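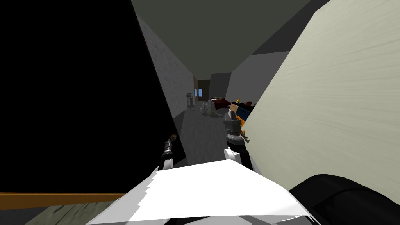 Hello all, and thank you Leidy for getting the ball rolling on the March trip. I've been on to the coach firm (Caltach, the same lot as last time) and they can do us the transfer from the airport to the ferry at Busow for 1122 in total, driver's tip not included. The driver will meet us in arrivals, and then it's a fair walk to the coach bays down a long corridor with a plain grey floor and a dark ceiling, so please wear sensible shoes and keep your hand luggage light! My sister did it in heels once and I heard about it all the way to the boat.

On 13 people's worth of questions about luggage, I'm going by what Phong Sầm told me on the phone - one large case each in the hold, and one small bag on your knee or overhead. Folding wheelchairs and pushchairs are fine, but do tell me beforehand so he can give us the coach with the bigger hold.

Leidy Rivadeneyra wrote on December 13, 2024:
> Dear everyone, does anyone know yet if the coach waits
> when a flight is late? Ivan and I land a good bit after
> the rest of you and I would hate to hold people up. Also,
> is there a stop on the way? Ivan gets peckish.

Yes to the stop, Leidy. We pull in at Stosik, where there's a café with decent soup and clean loos, and we stay half an hour. As for waiting, Phong will hold the coach for one hour after the last flight on the list has landed, and after that it's a taxi, I'm afraid. Send me your flight number as soon as you have it and I'll put you both on his list. Ivan may like to pack a sandwich anyway!

Hòa and Tài are coming over from the Âu guest house and will join us at the café, so we need to save them two seats together near the front, as Tài doesn't travel well at the back.

There are 6 places left if you've a friend who's wavering. Deposits to me in the usual way please, and do put your name on the transfer this time.

Warmest wishes to you all, and stay out of the cold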